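I have been trying to learn to bake rye bread since August, and I think I can finally say I've made a loaf I'd give to someone I like.

It started with a bakery in Warnonau. We stopped there on the drive home from my cousin's, and I bought a dark, squat brick of a thing that kept for nine days and got better every single one of them. I still dream about that bread! So of course I decided I'd make it myself (how hard could it be, it's four ingredients) and bought a bag of Sydorenko flour and a secondhand tin.

Loaf one was a doorstop. Loaf two was a doorstop with a hole in it. I'd been treating it like wheat dough, kneading away for ages and waiting for it to go stretchy, and rye just doesn't do that. It's more like wet cement. You stir it, you scrape it into the tin with a damp spatula, you leave it alone.

The other thing was the starter. Mine lives on top of the fridge and was so sluggish all fall that I nearly threw it out. Then I moved it next to the boiler and it woke up overnight and climbed out of the jar - I was so proud I texted my sister at six in the morning. She did not text back.

My recipe right now is 513 grams of rye flour, 300 grams of ripe starter, a big spoonful of salt and enough warm water to make it look wrong. Caraway if you're a caraway person. I bake it hot for fifteen minutes, then turn the oven down and give it most of an hour more.

And then you wait a whole day before cutting it, which is the worst part. I cut into the third one after an hour and it gummed up my good knife so badly I had to soak it. Wrap it in a towel and go do something else.
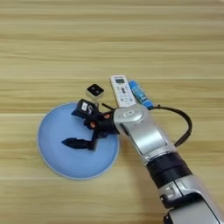
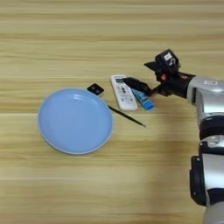 Rhona Aitken wrote in to say that a day isn't long enough for a loaf that size, and she leaves hers for two. She also wants me to scald a third of the flour with boiling water the night before, and says the crumb will be sweeter and much less sticky. I've got a batch of starter going for the weekend, so I'll try it her way.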